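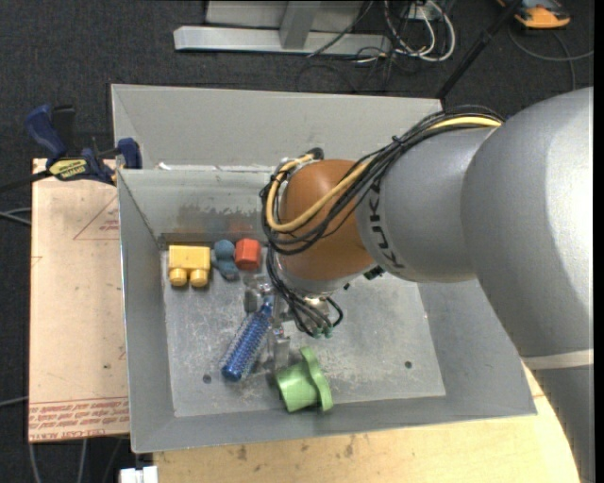
Where Do Toys Go When You Are Done With Them?

Think of a toy you used to play with every day. Maybe it was a block or a ball. Then you got bigger, and it stayed at the bottom of the closet. A lot of families give toys like that away. Before another child can play with them, though, they have to be sorted.

Sorting means putting things into groups. You do it when you put socks in one drawer and shirts in another. Toys are harder to sort than socks because they come in so many shapes. A building block has flat sides and corners. A ball rolls off when you let go of it. A stuffed bear squashes down and takes up whatever room you give it.

Start with one bin

At the Anedness toy library in Trondevell, given-away toys come in on Sunday mornings. A toy library works like a book library. You borrow a toy, take it home, and bring it back later. The one in Trondevell has 2,207 toys on its shelves, and there is room for nearly 4,000.

Reiko Kawaguchi runs the sorting room. She tips a few toys at a time into a bin with sloping sides. The slope keeps round things from rolling out onto the floor. "If I pour out the whole bag, I can't see what's under what," she says. "A few at a time is faster, even though it looks slower."

Ways to sort

You can sort the same pile of toys in different ways, and you will get different groups each time.

By color. This is the easiest way to begin. Red things go here and blue things go there. It looks nice on a shelf, but it does not help much if you want to find all the blocks.

By shape. Put things with flat sides together and round things together. Flat-sided toys can be stacked. Round ones need a box with walls.

By what they are made of. Plastic, wood and cloth are cleaned in different ways, so this is the way the toy library sorts first. Cloth toys go in the washing machine. Many hard plastic toys can be washed in warm water with dish soap. Wooden toys are wiped with a damp cloth, because soaking can make wood swell and crack.

By who will use them. Small parts can be dangerous for babies and toddlers, who put things in their mouths. Anything small goes in the boxes for children who are 4 or older.

What about building blocks?

Blocks with studs get a box of their own. Studs are the round bumps that let one block hold on to another. The bumps push into the hollow part of the next block, and the tight fit keeps them together. Blocks from different sets don't always fit each other. Reiko tries two together before she drops them in the same box.

Dust likes to settle between the studs. An old toothbrush gets it out.

Try it at home

Pick out a few of your own toys and put them in a box or a big bowl. Sort them by color and look at your groups. Now mix them up and sort them by shape. Did any toys that were together end up apart?

Then try a rule of your own, like "things that roll" or "things that make noise." Ask someone in your family to look at the groups and guess the rule - it can be harder than it sounds.

Words to know

Sort: to put things into groups
Stud: a round bump on top of a building block
Swell: to get bigger by soaking up water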